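Looking After Tabletops and Worktops

I have a soft spot for a pale table. It makes a small kitchen feel twice the size, it goes with whatever crockery you happen to own, and it is lovely to sit down at with a cup of tea first thing in the morning. It also shows every crumb, as anyone who has lived with one will tell you, and I have lived with mine long enough to have settled into a few habits.

Start dry. I know the temptation is to reach straight for the wet cloth, but grit dragged about under a damp cloth is what puts those fine scratches in a matt finish, and you only notice them later when the sun comes in low. A soft brush and a dustpan will do, or a dry cotton cloth (old pillowcases are marvellous for this, cut into quarters and hemmed if you have the patience).

Then wash with warm water and a drop of washing-up liquid, and I do mean a drop. Too much leaves a film, and the film catches the next lot of dust. Wring the cloth out until it hardly feels wet, work from the back towards you, and go over it again with clean water.

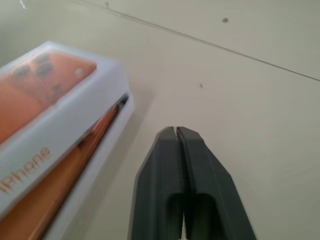 Draria Home Notes, Issue 3, page 2

Joins want a little more thought. Wherever two panels meet there is a line for crumbs to settle in, and water too if you let it stand. I run a dry, soft toothbrush along mine before I wipe, always in the direction of the join, and blot afterwards with a tea towel. Please don't go digging with a knife point — I did that once on the old table and the edge was never the same.

For tea rings, make a paste of bicarbonate of soda and water, dab it on and leave it for 3 minutes, then lift it off with a damp cloth. Don't scrub! If a faint mark is left behind, do the same again the next day. Try it first on a corner that doesn't show, especially if you aren't sure what your table is finished with.

Sticky patches from jam or honey come away nicely if you lay a warm, damp cloth over them while you put the dishes away.

Next issue: getting the smell of onions out of chopping boards.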